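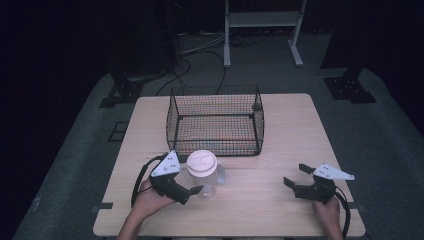 I didn't own a water jug until March, which my friend Yu-na Chae still brings up at dinner. We drank from the tap, guests drank from the tap, and on hot days I'd fill an old soft drink bottle and wedge it in the fridge door beside the mustard.

Then I moved into a flat with 730 millimetres of kitchen bench (yes, I measured, and yes, I cried a little) and suddenly every object had to earn its spot. Glass jugs are gorgeous, but mine lasted 4 days before meeting the sink. So I've gone over to clear plastic with a round white lid, and I'm a total convert! It's light enough to pour one-handed when it's full, I can see when it needs topping up, and the lid keeps the fridge smells out of the lemon water.

We use cookies to improve your experience. By continuing to browse you accept our cookie policy. Accept | Manage settings

My other great love is the black wire mesh basket. Dario Fiore, who shares my kitchen and most of my opinions, thinks it belongs in an office. Fine by me - I bought it in the stationery aisle for 10 dollars. It lives on the table and catches whatever is drifting about: napkins, the pepper grinder, a mandarin or two. When people come over I lift the whole lot off in one go and the table's clear for plates.

A word on pale timber tables, as I've had letters. Use a coaster. Wipe up tea straight away, with the grain, and go easy on the spray. Mesh can scratch if you drag it, so stick felt dots underneath - I paid less for a sheet of 33 than I did for my coffee that morning, and I've still got most of them in the drawer with the batteries.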